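Getting to the Other Side of Town: Access to Public Transport for Wheelchair Users in Borlow

Student project report, Human Geography, second year
Author: Cosimo Vitale

1. Introduction

In this report I look at how easy or difficult it is to travel by bus in Borlow for a person who uses a manual wheelchair. I chose this subject after I lived one year in the town as a foreign student and saw that the streets near the old market are very steep and the sidewalks are narrow. My own country has similar towns, and I wanted to learn if a small place can solve such problems with little money.

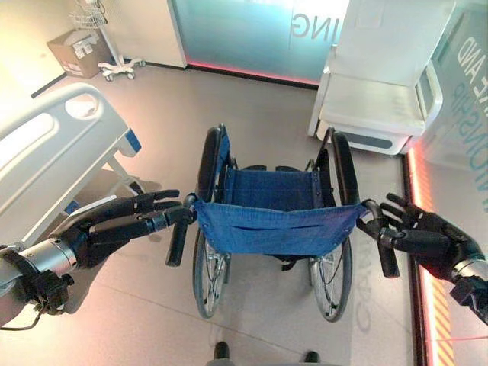
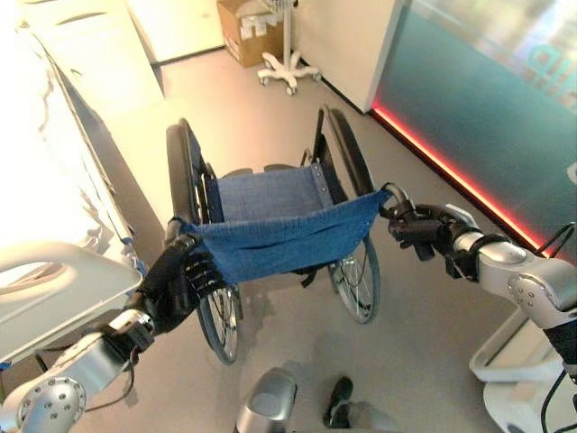 Manual wheelchairs, from behind.

The report has four parts. First I explain the town and its bus lines. Then I describe my method. After this come the results, and in the last part I discuss them and give some suggestions to the town office.

2. The town and its buses

Borlow lies on both sides of a river. The older half is on the hill, and it has the market, the library and the health center. The newer half is called Bonden and is on the flat side. Most of the cheaper apartments are in Bonden, so many older people live there, but the services they need are on the hill. There is only one road bridge between the two halves. The footbridge has stairs at both ends and no ramp.

The buses are run by a small company, Prusex, under a contract with the town. There are 5 lines. Line 2 and line 4 cross the bridge. The others stay on one side. All the buses have a ramp at the middle door which the driver must open by hand.

3. Method

My work had three steps. In the first step I visited every stop on lines 2 and 4 and checked four things: the height of the curb, the width of the sidewalk, the distance to the nearest lowered curb, and whether there was a bench or a shelter. I used a folding ruler and a measuring tape. For the width I always measured the narrowest point next to the stop, including poles and trash cans.

In the second step I sent a short questionnaire to households in Bonden, with the help of the neighborhood newsletter. The newsletter goes to 1,468 addresses. I received 413 answers, which was much more than I expected. I think the reason is that my questionnaire was on the same page as the news about the closing of the post office, and everybody read that page.

In the third step I interviewed 13 people who use a wheelchair every day or who help a family member with one. The interviews were between twenty minutes and over one hour. I did most of them at the library, and two by telephone. I wrote notes by hand and did not record the voices. Because English is not my first language, I read my notes back to each person at the end and asked them to correct me.

4. Results

4.1 The stops

The stops on the hill were worse than the stops on the flat side, as I had supposed. The worst one is the stop at Brandão Street, in front of the bakery. The sidewalk there is only 80 centimeters wide beside the pole, and the curb is so low that the ramp of the bus makes a steep angle. A person in a manual chair cannot go up this ramp without help. The stop at the health center is wide enough, but the nearest lowered curb is on the other side of a parking lot exit.

In Bonden the sidewalks are wide. The problem there is different. Several stops have a strip of grass between the sidewalk and the road, and the paved part is too short to reach the middle door. If the driver stops a little too early, the ramp comes down on grass.

4.2 The questionnaire

Most of the people who answered do not use a wheelchair themselves. However, many wrote that they have trouble with the same places, for example with a stroller or a shopping cart. The most common complaint was the waiting time in the evening on line 4. The second was the lack of benches on the hill. I had not asked about benches, people wrote it in the free space at the end.

4.3 The interviews

The people I spoke with were mostly satisfied with the drivers. They were less satisfied with the timetable. One woman explained that opening and closing the ramp takes two or three minutes, and the timetable has no room for it. She feels the eyes of the other passengers on her and prefers to travel in the middle of the morning. A man told me he goes to the market only on Tuesday, when his brother has a free day and can push him up from the bridge.

Several people said that they plan the trip home before they plan the trip there. The evening buses are fewer, and if one bus already has a stroller in the open space, they must wait for the next.

5. Discussion

Before I began, I believed that the hill was the main problem. Now I think that the stops and the timetable are equally important. The hill cannot be changed, but a curb can be raised and a paved area can be made longer.

I suggest that the town begins with the stops in Bonden, as this work is simple. The Brandão Street stop should be moved down to the corner, where the sidewalk is wider. For the timetable, I suggest a few extra minutes on line 2 at the bridge, so a late bus can become on time again.

My study has limits. I measured only two lines. I did the measuring in dry weather, and three people told me that in January the situation is very different, because snow is pushed from the road onto the stops. Another student could continue with this question in winter.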